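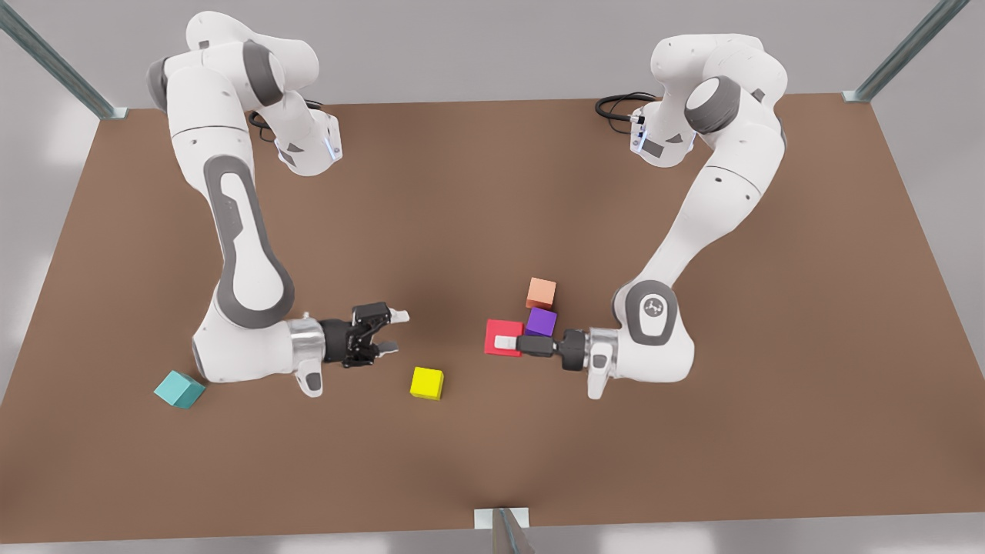 Notas do orador - Iluminação de postos de trabalho: refletância, encandeamento e manutenção

12 partilhas · 3 comentários

Diapositivo 1. Abertura
Apresentar o âmbito: iluminação artificial de planos horizontais de trabalho em interiores. A luz natural fica de fora, salvo uma nota no fim. No render, o tampo é castanho e mate e a parede do fundo cinzento-clara. Pedir à sala que estime qual das duas superfícies reflete mais. Avançar sem dar valores.

Diapositivo 2. Iluminância e luminância
Iluminância é o fluxo recebido por unidade de área, em lux. Luminância é o que chega ao olho, em candelas por metro quadrado. Numa superfície difusora ideal, a segunda obtém-se multiplicando a primeira pela refletância e dividindo por pi. Deixar a fórmula projetada enquanto se faz a conta no quadro.
Dois tampos com a mesma leitura no luxímetro podem ter luminâncias muito diferentes. O relatório deve indicar a refletância medida ou, na falta dela, o acabamento.

Diapositivo 3. Caso Lurkham
Sala de desenho, 17 postos. Projeto para 600 lux no plano de trabalho, 300 lux na envolvente. As queixas dos utilizadores incidiam nos reflexos sobre tampos envernizados, com os níveis dentro do previsto.
Ynyr Wogan repetiu as medições com a grelha deslocada meio módulo e obteve a mesma média. A uniformidade baixou junto ao corredor. Mostrar o gráfico das duas grelhas sobrepostas.
Solução adotada: rodar as luminárias 90 graus e substituir o verniz por acabamento mate. A potência instalada manteve-se.

Diapositivo 4. Encandeamento refletido
Traçar o raio do olho ao tampo e do tampo ao teto. Se o raio encontra uma luminária, há risco de véu. Um acabamento mate espalha o reflexo mas não corrige uma luminária mal colocada - insistir neste ponto, costuma gerar perguntas.

Diapositivo 5. Fator de manutenção
Na instalação de Jesuvberg, Kenneth Padilla registou uma perda de uns 175 lux entre duas limpezas de difusores. A folha de cálculo original usava um fator de manutenção de 1. Explicar por que motivo isso não é aceitável em projeto.

Diapositivo 6. Notas finais
Luz natural: medir com estores fechados ou depois do pôr do sol. Registar a hora.
Luxímetro: verificar a data de calibração antes de sair.
Próxima sessão em novembro, sobre iluminação vertical. Folhas de medição disponíveis à saída.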